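Home | Modules | Timetable | Staff | Past handouts | Contact

Workshop Drawing and Marking Out
Handout 4: Setting up a surface to draw on

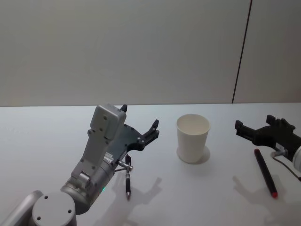 Last week we dealt with paper sizes and how to fold a sheet so that the title block stays on the outside. This handout covers the surface under the paper, the light on it, and the pen. Read it before the practical, as Rupert Plattner will start straight away with exercise A and will not go over the basics again.

1. The surface

A pale, plain tabletop is the easiest to work on. Faint lines show through thin paper from a dark or patterned top, and grain or scratches will turn up in the line as small wobbles. If the top is marked, lay a sheet of card under your work and tape it down at all four corners.

Check that the surface is flat before you start. Stand a steel rule on its edge, look along it towards the light and turn it through a quarter. A gap under the middle of the rule means a hollow. The old benches at Russtead all have one near the vice and should be used for cutting only.

Wipe the top with a damp cloth, then a dry one. Eraser crumbs left by the last group are the usual cause of torn tracing paper.

2. Background and light

Plain walls in a light grey or off-white are best behind a drawing table. They send back an even light and there is nothing on them to cast a shadow. In November, when the windows are no use after mid-afternoon, the lamps should be on from the start of the session so that the light does not change halfway through a sheet.

Stand at your place and hold a pencil upright on the paper. One soft shadow is fine. Two hard ones means two lamps are fighting each other, and you should turn one off or move along.

3. Holding the pen

For ordinary writing the pen leans back into the hand. For marking out along a template or a curve it should be upright, with the tip pointing straight down. A leaning pen puts the line to one side of the edge it is following, and the error changes as you go round a corner.

The same applies when the pen is held in a clamp:
- grip the barrel, never the cap or the clip
- tighten until the pen does not turn between finger and thumb, then stop
- check it against a small set square from the front and again from the side
- set the height last

Too much pressure flattens a fibre tip within one or two sheets. The Skedel pens in the drawer are fibre tips. The Gajdoš ones are harder and will stand more, but they skip on glossy card.

4. Practical work

Exercise A. Draw a straight line 70 mm long with the pen upright, then the same line with the pen leaning to the right. Use the same rule in the same place. Measure the distance between the two at each end and write it on the sheet.

Exercise B. Draw round the 21 mm disc twice, once in each direction. Note where the line is thickest.

Exercise C (optional). Repeat A on glossy card with both makes of pen.

Hand in all sheets flat, with your name on the back, to Rahel Brunner by Mar 21, 2026. Folded sheets will be returned unmarked. Anyone who missed the session on paper sizes should borrow notes from Junhao Tian.

Reading: Etdale course book, the chapter on line work. The section on ruling pens can be left out this year.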